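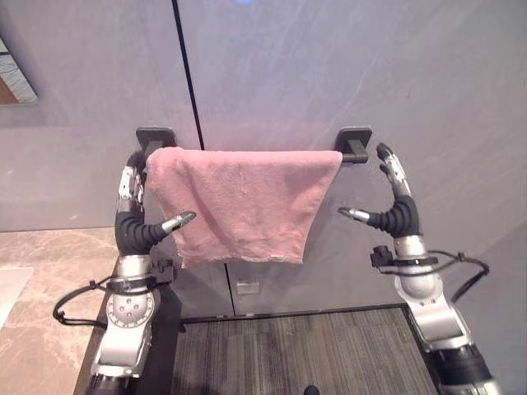 Does standing all day at work give you varicose veins? Standing won't do it single-handedly, but long shifts on your feet do seem to make tired, heavy legs a good deal worse.

3.2 Who we asked

I'll admit we got a bit carried away with recruiting! We signed up 671 retail and kitchen staff across Gundton and Drudholm in June – 76 of them already wore compression socks – and asked everyone to rate their leg ache at the end of each shift (Figure 1 shows the towel rail).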